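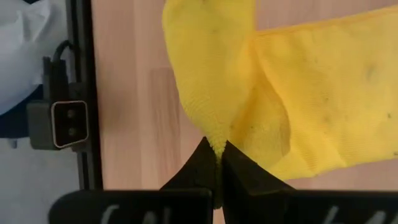 *Figure 4.1 A yellow cloth on a wooden tabletop.*

# Chapter 4: Reading the Year Number

Chapters 1 to 3 dealt with the birth number, which stays the same for life. The year number changes every birthday and is used to describe the mood of the twelve months ahead.

To find it, add the digits of your birth month, your birth day and the current year, then reduce the total to a single digit. Readers in the Trellance school stop if they reach 11 or 22 – they treat these as master numbers and read them whole. The Ekar method reduces them like any other.

Longer numbers work the same way. The digits of 1,771 add up to 16, and 16 reduces to 7. The number 96 becomes 15, then 6.

Work out your own year number before going on to Section 4.1, and keep it at hand for the July chart.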